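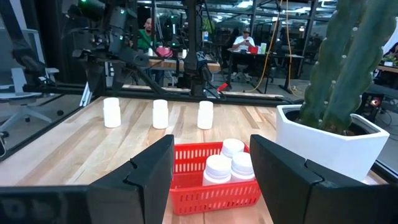 White pill bottles in a red slotted basket, with more on the tabletop behind.

Kitchen and Utility > Storage > Medicines and First Aid

Last updated: Wednesday, October 28, 2026

Sorting and storing household medicines

Where to keep them

Heat, moisture and light shorten the life of most tablets and capsules. The bathroom cabinet is a poor location on the first two counts, and the cupboard over the stove is worse. A bedroom closet shelf, a hall cupboard or a kitchen cabinet on an outside wall away from the dishwasher will hold a steadier temperature. Check the label first. Most solid medicines specify room temperature; a few liquids and most insulin products specify the refrigerator before opening.

If children live in or visit the house, the shelf should be high and the door should latch. A child-resistant cap slows a child down. It does not stop one.

Baskets and bins

Use a container with slotted or perforated sides. Dust falls through, a leaking syrup bottle is noticed early, and the contents can be seen from the side without lifting anything down. Solid bins collect residue in the corners and have to be emptied to be cleaned.

Measure the shelf before buying. Allow 2 inches of clearance above the tallest bottle, or the basket will have to be tipped to get it out. The Plidano slotted basket fits a standard 12-inch wall cabinet with the door closed; the larger Josell does not, but works well on a pantry shelf.

One basket per person is the simplest system. A further basket takes shared items: pain relievers, antacids, allergy tablets, thermometer, bandages. Do not sort by condition. It looks orderly on the first day and leads to two people's prescriptions standing side by side.

Labels

Round white bottles with white caps look the same from above. Write on the cap with a fine permanent marker: initials, then a short name for the contents. Let the ink dry before handling. On ribbed caps, write on the flat top only, as ink on the ribs rubs off within days.

If the cap will not take ink, use a round paper dot. Dots from the 50-sheet Grelport pack peel off cleanly and can be written on in pencil or pen. Never cover the pharmacy label, and never swap caps between bottles once they are marked.

Keep medicines in the containers they came in. The lot number, expiration date and directions are on that container and nowhere else. Weekly organizers are fine for daily doses, provided the pharmacist confirms that the tablets can be out of their bottle for that long. Some must stay in the original packaging with the desiccant.

The twice-yearly check

May and October are convenient. Work on a clear surface with a damp cloth and a trash bag.

1. Take everything out and stand it upright with the labels facing you.
2. Read each expiration date. Set aside anything past it.
3. Set aside anything with an unreadable label, and any tablets that are crumbling, stuck together or discolored.
4. Wash the basket in warm water with dish soap. Scrub the slots with an old toothbrush. Dry fully – overnight is best.
5. Wipe the shelf, then the outside of each bottle.
6. Return the items with the soonest dates at the front.
7. Write down what needs replacing.

Disposal

A pharmacy take-back box is the first choice. If there is none within reach, check the label or the patient leaflet for specific instructions. Where there are none, mix the tablets with used coffee grounds or cat litter, seal the mixture in a bag, and put it in the household trash. Do not crush the tablets. Black out your name and prescription number before recycling the empty bottle.

Cleaning sticky bottles

Syrup on the outside of a bottle comes off with a cloth wrung out in warm water. Label adhesive on empties needs cooking oil, left for ten minutes and then wiped away with dish soap. Do not use solvent on a bottle still in use – it can lift the printed directions.

We use cookies to remember your preferences and measure page visits. By continuing to browse you accept our cookie policy.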